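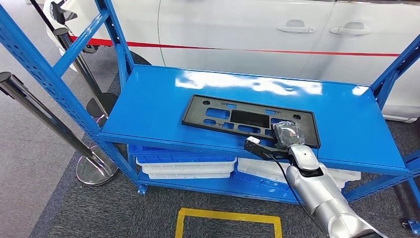
Figura 1. Soporte de matrícula de plástico negro sobre estante metálico azul.

Gestión de Almacenes y Aprovisionamiento
Apuntes del tema 4: Existencias de recambios
Versión revisada a 8 de enero de 2019

4.1. Particularidades del recambio

El almacén de recambios se diferencia del almacén de producto terminado en la forma de la demanda. Un producto terminado suele presentar consumo regular y estacionalidad identificable. El recambio presenta consumo intermitente: periodos largos sin salidas y, de repente, varias unidades en pocos días. La media mensual describe mal este comportamiento y los métodos de alisado simple dan previsiones sesgadas justo después de cada salida.

Conviene distinguir tres grupos:

Recambio de desgaste. Filtros, pastillas, escobillas. Demanda estable, previsible a partir del parque de vehículos.
Recambio de colisión. Paragolpes, faros, soportes de matrícula, rejillas. Demanda independiente de la antigüedad del vehículo y ligada a la siniestralidad.
Recambio de avería. Módulos electrónicos, bombas, sensores. Demanda baja, coste unitario alto y plazo de entrega variable.

En las prácticas se trabajará con los datos del almacén Peto, que mezcla los tres grupos en una misma nave. La ficha de artículo procede del programa Mathias y se entrega ya depurada.

4.2. Codificación

El código interno debe ser único, estable y no significativo. Los códigos significativos (familia, material y medida dentro de la propia clave) resultan cómodos al principio, pero se agotan cuando una familia crece más de lo previsto y obligan a recodificar. La información descriptiva va en los campos de la ficha – nunca en la clave.

La referencia del fabricante se guarda en un campo aparte. Una misma pieza puede tener varias referencias externas por sustitución o por cambio de proveedor, y todas deben apuntar al mismo código interno. El error más frecuente en los ejercicios de otros años ha sido dar de alta dos artículos distintos para una pieza sustituida, con lo que la demanda histórica queda partida.

4.3. Clasificación ABC

Se ordenan los artículos por valor anual consumido (unidades por coste unitario) y se acumula el porcentaje. El límite de la clase A se fija en el 80 % del valor acumulado. El fichero de Peto contiene 276 referencias activas.

La clasificación por valor no basta en recambios. Una junta de coste despreciable puede inmovilizar un vehículo. Por ello se cruza con un segundo criterio, la criticidad, que se asigna en taller y no en almacén. Del cruce se obtiene la política de cada artículo: revisión continua, revisión periódica o compra bajo pedido.
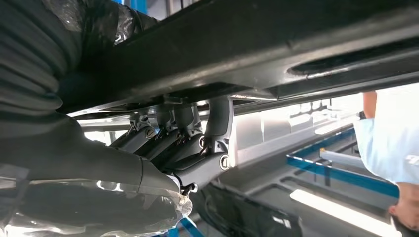
La revisión continua exige registrar cada movimiento en el momento en que se produce. Si el registro se hace al final del turno, el sistema es periódico a todos los efectos y el punto de pedido debe calcularse como tal, sumando el intervalo de revisión al plazo de entrega.

4.4. Lote económico

Se supone demanda constante, plazo conocido y ausencia de descuentos por cantidad. El lote económico es

Q* = √(2 · D · S / H)

donde D es la demanda anual, S el coste de emisión de un pedido y H el coste anual de mantener una unidad en almacén.

Ejemplo. Artículo del proveedor Prelten con D = 276 unidades/año, S = 80 €/pedido y H = 4 €/unidad y año.

Q* = √(2 · 276 · 80 / 4) = √11040 = 105,07

Se adopta Q = 105. El coste anual de gestión (pedidos más mantenimiento) es de 420,3 €.

Si Prelten sirve en cajas y obliga a pedir 120 unidades, el coste pasa a ser

(276 / 120) · 80 + (120 / 2) · 4 = 184 + 240 = 424 €

El incremento no llega al 1 %. La curva de coste es muy plana en las proximidades del óptimo y no tiene sentido discutir decimales de Q*. Con un mínimo de 200 unidades, en cambio, el coste sube a 510,4 € y ya procede negociar.

4.5. Punto de pedido

Con un plazo de entrega de 2 semanas y 52 semanas de actividad, la demanda durante el plazo es

276 · 2 / 52 = 10,6 unidades

A este valor se le añade el stock de seguridad, que depende de la desviación típica de la demanda durante el plazo y del nivel de servicio elegido. La expresión habitual (z · σ) presupone normalidad. En artículos de demanda intermitente esa hipótesis falla – se recomienda usar Poisson o la distribución empírica, siempre que haya histórico suficiente.

4.6. Trabajo para entregar

a) Clasificar el fichero de Peto por valor y representar la curva acumulada.
b) Repetir el cálculo del apartado 4.4 con S reducido a la mitad y comentar la variación de Q*.
c) Proponer una política para los artículos sin movimiento desde septiembre, indicando el criterio de baja.
d) Lectura: caso Temine, apartados de obsolescencia y devoluciones a proveedor.

La hoja de cálculo se entrega con las fórmulas visibles. No se corrigen tablas pegadas como valores.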